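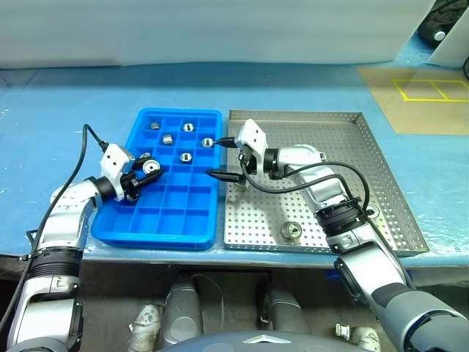

Is the Itari fingertip kit worth buying if your grippers already pick up small turned parts well enough?

It depends on how often you drop them. If the fingers you have now lose a part once in a shift, keep them. If you are re-running trays because parts went in crooked, the kit pays for itself fairly quickly, provided you are willing to spend an afternoon setting it up.

Itari Parallel Fingertip Kit, reviewed by Moushumi Khondokar

Price paid: $699 plus freight
Used for: moving machined bushings from compartment trays to perforated wash trays
Time in use: since March

We run a two-armed cell on tray transfer. Parts arrive in moulded plastic trays with square pockets and leave in stainless trays that go to the wash. The job is dull and the parts are small, and until this year we did it with the stock fingers that came with the grippers. Those were fine on the bigger fittings. On the short bushings they tended to pinch at the very end of the pad, and the part would rotate as it came up over the pocket wall.

The Itari kit is a set of replacement fingers for parallel grippers, with a mounting plate for each side, shims, screws and 2 grades of pad. The fingers are longer and narrower than the ones we took off. That matters in a pocket tray, where the space between the part and the wall decides what you can grip and from which direction.

Fitting

The plates went on without trouble. The screws are a decent grade and the holes lined up. The instructions are a single folded sheet, and the torque figure for the finger screws is printed on the bag the screws come in, not on the sheet. I threw the first bag out and had to get the figure from the distributor, Sestenell, who answered the same afternoon.

Allow time for resetting the tool offset. The longer fingers move the tip well forward of where the software expects it, and if you skip this you will drive a tip into the tray floor. We did it once at low speed and marked a tray. The fingers were undamaged.

You will also want to check cable slack at the wrist. With the new reach our pick angle changed, and the cable on one arm was tighter than I liked at full extension. We re-clipped it further back to leave a bigger loop.

Gripping

The soft pads are the ones to use on machined surfaces. They hold on a round outside diameter with less force than the stock pads needed, and I have not found marks on parts afterwards. The hard pads are better on hex and on anything oily, but they will leave a faint line on a polished face.

I ran a test of 200 picks with the soft pads, all the same bushing, all from pocket to steel tray. The kit dropped 3. Two of those had been lying tipped over in the pocket before the pick, and the third I put down to my own offset. The stock fingers did noticeably worse on the same parts, though I didn't keep a proper tally at the time and won't pretend to a number.

Parts lying on their side are still the weak point. The fingers are narrow enough to reach them, but you need a vision system or a person to tell the arm which way the part is lying. The kit can't help with that, and the brochure is a bit optimistic about it.

Placing on a perforated tray is good. The release is even on both sides, so a bushing stood on its end generally stays there. Short parts with a chamfer can catch a hole edge if you let go too high. Bring the approach height down and slow the last few millimetres.

Wear

The soft pads wear faster than I expected. Ours were showing a groove after six weeks and we have changed them once. Replacements are sold in pairs and are not cheap. Ntombi Du Plessis, who looks after the cell on the late shift, wipes them down at the start of each run and reckons the grip comes back straight away, so some of what I took for wear was probably coolant.

The fingers themselves look the same as when we fitted them, apart from some scuffing at the tips.

Compared with the others

We looked at the Ranasinghe fingers as well. They are cheaper and come in one length only, which was too short for our trays. Mostovley will machine fingers to your drawing, and if your part never changes I would get a quote from them first. Lead time was the reason we didn't.

What I would change

Put the torque figure on the instruction sheet. Include a spare pair of soft pads at this price. Offer a left and right pair with offset tips for cells where two arms work close together over neighbouring trays, as ours do. We had to stagger the moves to keep the fingers clear of each other, and that costs a little cycle time.

Rating: four out of five. I would buy it again for the small parts and leave the stock fingers on for everything else.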